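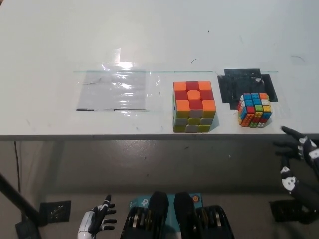 Tabletop handling work with two cube puzzles, seen from the robot's side of the table.

Call for Participants: Working Group on Good Practice in Humanoid Tabletop Handling

The Kassab Institute invites applications from operators, technicians, safety officers and researchers to join a working group on good practice for humanoid robots that handle objects at a table. The group will prepare the second edition of the Plellport Guidelines, which set out how a work area should be laid out, marked, operated and recorded when a robot with two hands is in use. Applications are open until the end of April.

Background

The first edition was written for single arms fixed to a bench. Many member laboratories now use humanoid systems, and the existing text leaves several matters open. It does not say how the space under and in front of the table should be kept when a robot stands there, or what the idle hand should do while the other is working. Its section on table markings assumes new tape on a clean surface. Laboratories have filled these gaps with house rules of their own, and results from different sites have become hard to compare.

Zhuoran Qiu will chair the working group. Chunhua Pan will serve as its secretary and is the contact for all questions about this call.

Scope of the work

Participants will draft and test requirements in the following areas.

Table layout and markings. The draft proposes that each target zone be outlined before a session and checked again at every change of operator. Participants will decide how much wear is acceptable before a marking must be replaced, and how zones formed by sheet material, such as plastic film, should be fixed and described in the record.

Objects. The draft asks each site to keep a register of handling objects with their size, surface finish and starting position. Objects of a similar kind but different surface – a smooth cube and a studded one, for instance – would be entered separately.

Use of both hands. The draft requires operators to state a resting position for the hand that is not in use. The group will consider whether an open hand held below table height meets this requirement.

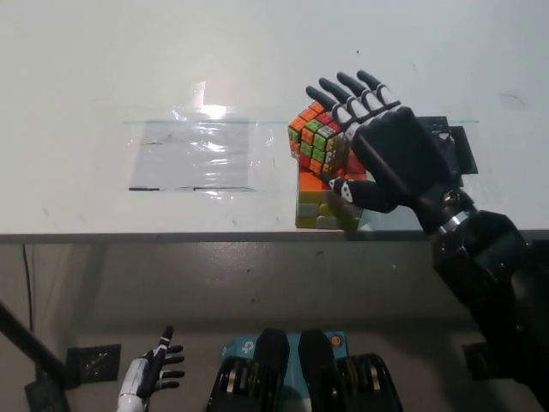 Grasp and release. Participants will agree on common terms for the stages of a grasp, and on the point at which an object counts as placed. The current wording treats contact with the table as sufficient. Several sites have objected that an object may touch the table and still be held, and the chair has asked that this clause be taken up first.

Floor area and cables. The draft calls for a clear floor plan showing all plates, stands and hanging cables within reach of the robot. It also limits who may enter that area while the drives are powered.

Records. Every session is to be logged with the name of the operator, the version of the layout used and any stop, planned or unplanned. Stops are not to be removed from the record after the session.

What participation involves

The group will meet online once a month and in person twice, at the Futetham test hall. Between meetings, each participant will run the draft procedures at his or her own site and return the results on the standard form. Each site is expected to contribute at least 300 logged attempts, and the group as a whole should reach 3000 before the text goes to review. Members should allow roughly 400 minutes a month for reading, drafting and meetings. Time spent on test sessions is additional.

Travel to the two meetings in Futetham will be reimbursed under the Institute's usual rules. No fee is paid for participation. Contributors will be listed by name in the published edition unless they ask to be left out.

Who may apply

Applicants should have regular access to a robot with at least one multi-fingered hand and should have worked with it for no less than 3 months. Formal experience in standards work is not required. The Institute particularly welcomes applications from operators and technicians, who were poorly represented when the first edition was prepared. No more than two persons from any one organization will be accepted.

Suppliers of robots and hands may apply. They will take part in discussion but will not vote on clauses that concern their own products.

How to apply

Please send a one-page statement describing your current setup, your role and the areas listed above in which you wish to work. Attach a copy of any house rules in use at your site. A signed letter from your supervisor confirming access to the equipment is also needed. Material submitted will be shared within the group and will not be published without consent.

Applications should be addressed to Chunhua Pan, Secretary, Plellport Guidelines Working Group, Kassab Institute, Drullisetti Building. Applicants will receive a written reply within a month of the closing date.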